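Home | News | Visits | Members | Contact

Visit to the Cletoson Paper Mill, Loststead

May 2019

Our group left Devel at nine and reached the mill in time for coffee in the canteen. There were 18 of us, and we were split in two for the tour. Ear plugs were handed out at the door.

Wojciech Pawłowska took our half. He started in the pulp shed, where bales of sorted office waste go up a conveyor and into the vat. The smell is strong for the first few minutes. From there we followed the stock through the screens and on to the paper machine, a 1950s unit rebuilt twice. It runs at 700 feet a minute on the heavier grades and slower on cover stock. A break in the sheet takes 20 minutes to clear on a good day.

The finishing room was quieter. Two women were checking reams by hand, fanning the corners and pulling any sheet with a fold in it. We were allowed to try it and were much slower.
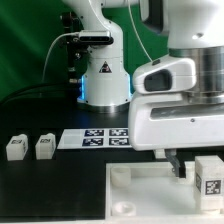 White arm with blue light ring, Loststead.

Lunch was sandwiches and soup. The mill shop sells offcuts by the pound - bring cash, as the card reader was down. I bought a bundle of cream laid for the newsletter covers.

The next visit is in June, to the Kulkarni bindery. The cost is $20 and includes the bus. Names to me by email please.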